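Glue notebook, March, mostly before lunch

Carrying on with the hide glue trials for the Plarlow chairs. 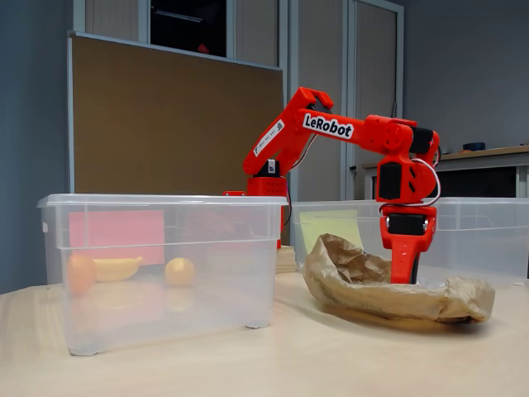
Where I left off: the first batch of glue had gone stringy in the pot and smelt like a farmyard with ambitions. Threw it out. Second batch soaked overnight in cold water, as the tub says, and as I didn't do the first time because I have been doing this for years and know better than a tub.

Batch two, 400 g of dry pearl glue to twice its weight of water. Too much for testing, but the scoop was buried and I poured. Warmed in the double pot, kept under 60 degrees by the dial thermometer, which I trust about as far as the kettle. Ran off the brush in a thin steady sheet. Good.

Test joints, all beech offcuts, tenons cut to match the chair rails:

A - plain hide glue, clamped overnight. Knocked apart with the mallet. Took several goes and then the wood went before the glue did. Pass.

B - hide glue with a pinch of urea to slow it down. Much nicer to work with, time to fiddle and swear. Broke along the glue line though, clean as a biscuit. I may have been generous with the pinch. Repeat with a weighed amount, and I mean weighed.

C - the Lemov liquid stuff from the bottle. Convenient. Still faintly rubbery the next morning. The bottle has no date on it that I can find, so this is possibly a test of the back of our cupboard. Don't write Lemov off until we've opened a fresh one.

The chairs themselves: the one with the split back leg has been repaired before with something yellow and hard as toffee. Hot water and a syringe did nothing to it. Vinegar on a rag, left for an hour, softened the edges enough to get a palette knife in. Do not lever. I levered. There is now a small bruise on the inside of the rail, which will be steamed out and never mentioned to Plarlow.

Seat rails are out on three of the chairs and labelled with masking tape. Whoever wrote "left" on both sides of the same chair, please come and have a word with it. It might have been me.

MacLeish want a price for their dining set as well. Told them over 1,000 if the joints are all as bad as the photos suggest, and they went quiet. No wood ordered until they get noisy again.

To do:
Repeat B with half the urea, two joints this time
New bottle of Lemov
Wash the brushes in hot water BEFORE they set - the good one is currently a chisel
Ask Plutix if they still do the small band clamps, ours have stretched
Glue pot off at the wall. It was on when I came in at 8.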